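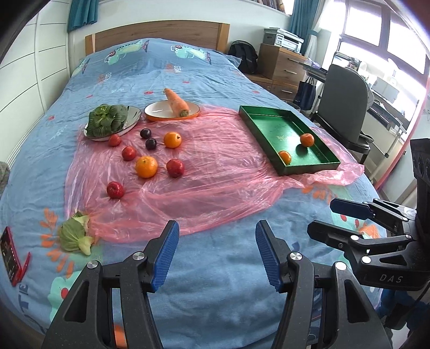 Keeping old dance and show programs flat

Take out staples and paper clips before they rust into the fold. Lay each program between two sheets of plain white paper and leave it under heavy books for 8 days. Don't iron it.

Ticket stubs go in paper envelopes, with the hall and the year written in pencil on the outside first. Sashes should be rolled around a cardboard tube, printed side out. Keep the box off the attic floor.

Recent tips
Getting floor wax off dance shoes
Hemming a long gown by hand
Storing 40 folding chairs in a small garage
Cleaning a microphone grille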